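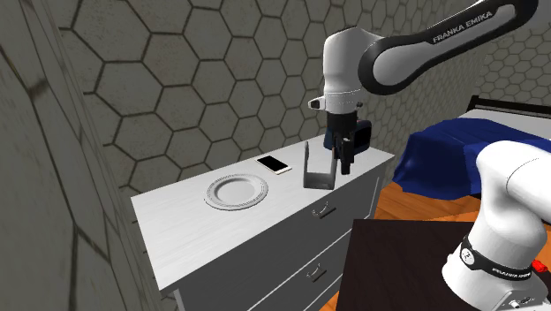

The Weavers of Lenilside Find a Wider Table

On a cold morning in February, with the kettle already on its second boil, the old grain store at Lenilside smells of willow. Long bundles of it lean against the back wall, soaked and wrapped in wet sacking, and on the floor between them sits a designer from the city with his shoes off, trying for the third time to start a basket base that won't wobble. His name is Sang Ngô, and he has been coming up here on the early bus for two winters now.

He first came to buy a chair. What he found was a village where almost everyone over a certain age could split, soak and weave, and where almost none of them were paid properly for it. Log baskets went to a dealer down the valley for very little, and turned up later in shop windows with a price tag that made the weavers laugh, and then (once the laughing was over) go rather quiet.

So he stayed for lunch, and lunch went on until dark, and by the end of it there was a drawing on the back of a seed catalog. It showed a low, round lamp with a woven shade, the weave left open near the bottom so that light would fall across a table in stripes. That lamp became the Bạch, the first piece in the collection now sold under the name Zelwood, and it is still the one that people ask for when they telephone.

I should say that the early lamps were not a success. The first batch was 40 shades, and they came back from the electrician with the rims pulled out of true, as the fittings he had been given were too heavy for willow that thin. Sang had drawn the rim the way he wanted it to look. The weavers had told him, kindly, that it needed a second band, and he had gone home and left the band off. He tells this story against himself to anyone who will listen, and he puts the second band on everything now!

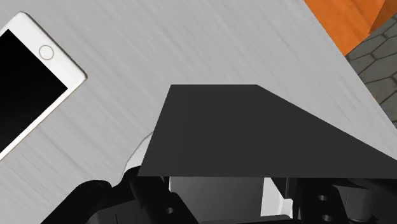
Þórarinn Hafstein remembers it a little differently. The rim, he says, was only half the trouble, and the weavers had been so pleased to be asked for something new that they didn't argue as hard as they should have. These days they argue all the time, he adds, and the work is much better for it.

The arguing happens mostly around the big table by the stove, where new pieces are passed from hand to hand and squeezed and tugged and turned upside down. A bread tray has been on that table since the fall and still isn't right. The handles are lovely but they pinch, and there is a strong feeling among the older weavers that a tray with pinching handles should not leave the building.

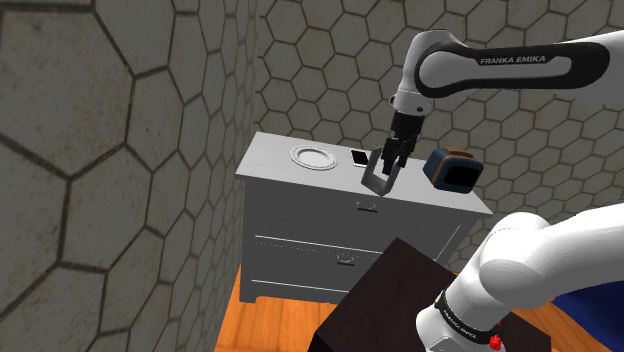
Money is talked about at the same table, which I liked very much. Each maker sets a price for the weaving before the drawing is finished, so a fussy detail shows its cost early, while there is still time to change it. There are 11 makers on the list at present, and last year they sent out 800 pieces between them, a good many to Tostomden, where a small hotel has put a Bạch beside every bed.

None of this has made anyone rich, and the roof of the grain store still leaks over the dyeing corner. But two of the younger people in the village have asked to learn, and they come in after school and are given the dull jobs first, sorting rods by length and sweeping up the peelings. One of them has already suggested a smaller lamp. The table thought it over for most of an afternoon and sent her off to make a rim, with a second band.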